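Pronberg busca técnicos de frío para su planta móvil de hielo

Pronberg fabrica e instala plantas de hielo en contenedor para pesca, hormigón y mercados de abasto. Abrimos 2 plazas de técnico/a de montaje y puesta en marcha, base en el taller de Curkstead. Incorporación en diciembre, antes si se puede.

Qué vas a hacer: montaje de evaporadores y compresores, carga de refrigerante, pruebas en taller, arranque en casa del cliente. También partes de avería por telefono, que los hay. El modelo pequeño da 15 toneladas al día y sale casi siempre con prisas, así que conviene saber leer un esquema eléctrico sin ayuda.

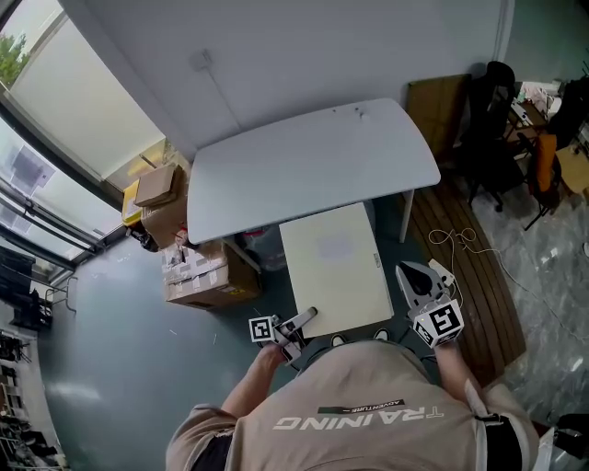 Pedimos formación en frío industrial o experiencia equivalente demostrable, carnet de conducir y disponibilidad para viajar hasta 10 días al mes. Manejo de amoníaco, se valora mucho. Portugués o inglés, también. Soldadura no imprescindible, se aprende aquí con Genivaldo Peixoto, jefe de taller.

Ofrecemos contrato indefinido tras periodo de prueba, 2.000 euros netos al mes, dietas aparte, herramienta y ropa de trabajo. Horario de 7:00 a 15:00 en taller. En obra depende del cliente. Algún sábado en temporada alta, pagado.

Para apuntarse: CV y una carta corta (media página, no mas) a la atención de Liliana Bortolotti, oficina de personal, o en mano en recepción por las mañanas. Poned en el asunto "Técnico frío". Las entrevistas las hace ella con Genivaldo, con una prueba práctica de una hora. Sin carnet no podemos tramitar la candidatura.

Otras ofertas y noticias
Comercial de zona, hielo en escamas
Almacén: mozo/a con carretilla, turno de tarde
Drultedia recibe su segunda planta en contenedor
Prácticas en oficina técnica
Athumani amplía el servicio de recambios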